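Does Your Cutlery Need a System? Loretta Mbeki Thinks So. I Went to Argue.

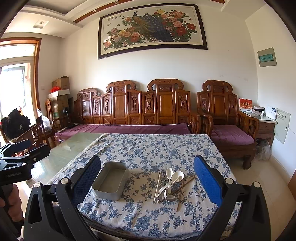 Loretta Mbeki charges 77 dollars for a first visit, and for that money she will tell you what is wrong with your kitchen drawers. I have never believed anyone needs to pay for this. My own forks live with my spoons and we all get fed. So I asked her to start with the least impressive job she does, which is sorting eating utensils, and to convince me it was worth an hour of anybody's time. She pointed to the blue rose tablecloth, where a fork, spoons and chopsticks lay in one heap beside an empty metal tin. "That's a normal household," she said. "Everything in one pile, and a perfectly good container next to it with nothing in it."

I said it looked to me like a job for one minute. She agreed, which I hadn't expected. "The putting away is one minute. Deciding is the hour. Do the chopsticks go with the forks? People get quite heated."

Mbeki spent 24 years running school kitchens before she set up Penry, her home organizing business. She now has a waiting list and a printed booklet, and the booklet is where we started to disagree. It claims a sorted drawer saves a family 300 minutes a year. I asked where the number came from.

"We timed some clients," she said.

How many?

"Enough to put it in a booklet."

I pushed, and she admitted that she would probably leave it out of the next printing. I liked her more after that. She was also frank about the drawer inserts that people buy before calling her. "They measure the drawer and forget to measure the spoons. Then I get the call. A plain tin does the same work, and you can lift it out and wash it."

Her former client Waqas Farooqui was less of a convert than I think she had hoped. He hired her in October and stuck to the plan for a few weeks. "The spoons are still where she put them," he told me by phone. "The chopsticks wander. My kids don't read labels." Would he pay for it again? There was a long pause. "For the pantry, yes. For the spoons, no."

I read that back to Mbeki. She laughed and said the pantry was the bigger invoice anyway.

Before leaving I asked whether her own drawer at home was in order. "The top one," she said, and would not discuss the second.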